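Zestari 청문회 진행 프로그램 사용 설명서
4장. 질의 시간과 발언 순서의 설정

이 장은 의회 사무국에서 청문회를 준비하는 담당자를 위하여 썼습니다. 3장의 설치와 로그인을 먼저 끝내 주십시오. 위원 명단이 아직 등록되지 않은 경우에는 4.2의 2단계에서 멈추게 됩니다.

4.1 시작하기 전에 필요한 것

- 관리자 권한이 있는 계정 (기록원 계정으로는 시간을 바꿀 수 없습니다)
- 위원장이 확인한 위원 명단과 소속 정당
- 증인과 참고인의 명단
- 회의실 모니터에 연결된 컴퓨터 한 대
- 회의 규칙의 사본. 질의 시간에 대한 조항은 의회마다 다르므로 반드시 자기 의회의 규칙을 보십시오.

참고: 이 설명서의 화면 이름은 한국어판을 기준으로 합니다. 영어판에서 "질의권"은 Floor, "양보"는 Yield라고 표시됩니다.

4.2 새 청문회를 만들기

1. 첫 화면의 왼쪽에서 "청문회"를 누르고, 그 다음에 "새로 만들기"를 누릅니다.
2. 위원회를 선택합니다. 목록이 비어 있으면 3.6으로 돌아가서 위원 명단을 등록하십시오.
3. 청문회의 제목을 입력합니다. 제목은 회의록의 첫 쪽에 그대로 인쇄됩니다. 줄임말을 쓰지 않는 것이 좋습니다.
4. "공개" 또는 "비공개"를 선택합니다.
5. "저장"을 누릅니다. 청문회 번호가 자동으로 만들어집니다. 이 장의 예에서는 184번을 사용합니다.

주의: 비공개로 저장한 청문회는 나중에 공개로 바꿀 수 있지만, 한 번 공개로 시작한 청문회는 진행하는 도중에 비공개로 바꿀 수 없습니다. 비공개 부분이 예정되어 있으면 청문회를 두 개로 나누어 만드십시오.

4.3 질의 시간을 정하기

1. 184번 청문회를 열고 "시간" 탭을 누릅니다.
2. "위원 한 명당 질의 시간"에 분 단위로 입력합니다. 처음 값은 5분입니다.
3. "답변 시간을 포함"의 표시를 확인합니다. 표시가 있으면 증인이 대답하는 동안에도 시계가 계속 갑니다. 표시가 없으면 기록원이 "답변" 단추를 누를 때마다 시계가 멈춥니다.
4. 경고음을 선택합니다. 소리 없이 화면의 색만 바꾸는 것도 가능합니다.
5. 시간이 끝났을 때의 동작을 선택합니다.
 마이크 유지: 시계만 빨간색으로 바뀝니다.
 마이크 끄기: 위원의 마이크가 꺼집니다. 위원장의 마이크는 꺼지지 않습니다.
6. "적용"을 누릅니다.

주의: "마이크 끄기"를 선택하기 전에 위원장에게 꼭 물어보십시오. 위원이 문장을 말하는 중간에 소리가 없어지면 항의가 나올 수 있고, 회의록에도 문장의 앞부분만 남습니다. Castellanos 위원회에서는 이 동작을 쓰지 않고 위원장이 직접 의사봉으로 알립니다.

참고: 추가 질의가 허락된 경우에는 "두 번째 순서"를 켜십시오. 두 번째 순서의 시간은 첫 번째와 따로 입력합니다. 입력하지 않으면 첫 번째와 같은 시간이 적용됩니다.

4.4 발언 순서를 만들기

순서는 세 가지 방법으로 만들 수 있습니다.

번갈아: 다수당과 소수당의 위원이 한 명씩 차례로 질의합니다.
선임 순: 임기가 긴 위원이 먼저 질의합니다.
직접 정하기: 이름을 끌어서 놓습니다.

1. "순서" 탭에서 방법을 선택합니다.
2. 아래에 나타난 명단을 읽어 봅니다. 결석을 미리 알린 위원은 이름 옆의 "결석"을 누릅니다. 이름은 지워지지 않고 회색이 됩니다.
3. 늦게 도착하는 위원이 있으면 "도착하면 넣기"를 누르고, 넣을 자리를 고릅니다.
4. "순서 고정"을 누릅니다.

순서를 고정한 후에도 위원장 계정에서는 변경할 수 있습니다. 변경한 내용은 모두 기록에 남고, 변경한 사람의 이름도 같이 남습니다. Purkuvness 의회의 Danuta Olszewski 사무관은 고정한 명단을 종이로 한 장 인쇄하여 위원장의 자리에 놓습니다. 저희도 이 방법을 권합니다.

4.5 시간의 양보

위원은 남은 시간을 다른 위원에게 줄 수 있습니다.

1. 위원이 양보한다고 말하면, 기록원이 "양보"를 누릅니다. 시계가 멈춥니다.
2. 시간을 받는 위원의 이름을 누릅니다.
3. "전부" 또는 "일부"를 선택합니다. "일부"의 경우에는 초 단위로 입력합니다.
4. "계속"을 누르면 시계가 다시 갑니다.

받은 시간은 받은 위원의 자기 시간에서 빠지지 않습니다. 자기 차례가 아직 오지 않은 위원은 나중에 자기 시간을 전부 쓸 수 있습니다.

위원장에게 시간을 돌려주는 경우에는 이름 대신에 "위원장에게"를 누르십시오. 이때 남은 시간은 없어지고 다음 위원의 차례가 됩니다.

주의: "양보"를 잘못 눌렀으면 "계속"을 누르기 전에 "취소"를 누르십시오. "계속"을 누른 뒤에는 취소할 수 없고, 4.7에 있는 정정 절차가 필요합니다.

4.6 서면 질의와 방청객의 의견

위원은 청문회가 끝난 후에 서면으로 질의를 보낼 수 있습니다. 방청객은 공청회 형식일 때만 의견을 쓸 수 있습니다.

1. "서면" 탭을 엽니다.
2. 접수를 시작하는 시각과 마감하는 시각을 입력합니다. 마감 시각이 지나면 입력 칸이 자동으로 닫힙니다.
3. 방청객 의견의 길이를 정합니다. 처음 값은 400자이고, 500자까지 늘릴 수 있습니다.
4. "이름 공개"를 켜거나 끕니다. 끄면 의견은 접수 번호만으로 표시됩니다.

참고: 글자 수에는 빈칸이 포함됩니다. 다른 문서에서 복사하여 붙이면 보이지 않는 줄바꿈도 세어질 수 있으니, 의견을 보내는 사람에게 미리 알려 주십시오.

4.7 기록의 정정

질의 시간이나 발언자가 잘못 기록된 경우에 다음과 같이 합니다.

1. "기록"을 열고 잘못된 줄을 누릅니다.
2. "정정 요청"을 누르고 이유를 씁니다. 이유 칸을 비우면 보낼 수 없습니다.
3. 위원장 또는 위원장이 지정한 사람이 승인합니다.
4. 승인이 되면 새 줄이 만들어집니다. 처음의 줄은 가운데 선이 그어진 상태로 남습니다.

발언의 내용은 여기에서 고칠 수 없습니다. 위원이 자기 발언의 자구를 고치고 싶어 하면 7장의 회의록 교정을 이용하십시오.

4.8 청문회 전의 시험

청문회를 시작하기 전에 아래의 순서로 한 번 시험하십시오. 참석자는 필요하지 않습니다.

1. "연습 모드"를 켭니다. 화면의 위에 노란 줄이 나타납니다.
2. 첫 번째 위원의 질의를 시작하고, 회의실 모니터에 같은 시계가 보이는지 확인합니다.
3. 질의 시간을 끝까지 보내고, 4.3에서 선택한 동작이 맞게 되는지 봅니다.
4. 양보를 한 번 해 봅니다.
5. "연습 모드"를 끕니다. 연습 기록은 저장되지 않습니다.

회의실 모니터의 시계가 늦으면 모니터 쪽의 프로그램을 닫고 다시 여십시오. 그래도 늦으면 두 컴퓨터의 시각 설정을 비교하십시오.

주의: 노란 줄이 보이는 상태로 진짜 청문회를 시작하지 마십시오. 연습 모드의 기록은 복구할 수 없습니다.

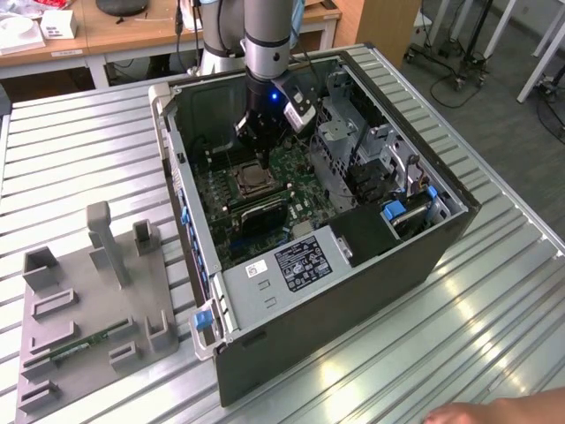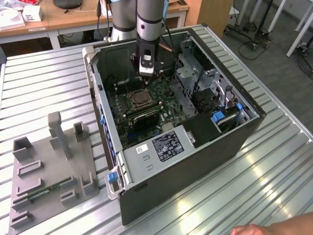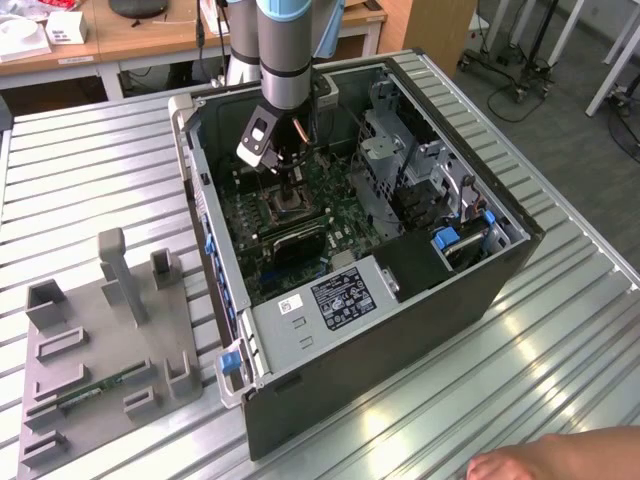 옆판을 연 데스크톱 컴퓨터의 내부

4.9 문의

프로그램의 사용에 대한 질문은 Siham Srour, 마이크와 모니터의 연결에 대한 질문은 Roman Szewczyk에게 보내 주십시오. 보내실 때에 청문회 번호와 프로그램의 판 번호를 같이 써 주십시오. 판 번호는 "도움말"의 맨 아래 줄에 있습니다.

다음 장: 5장. 증인 선서와 제출 자료의 등록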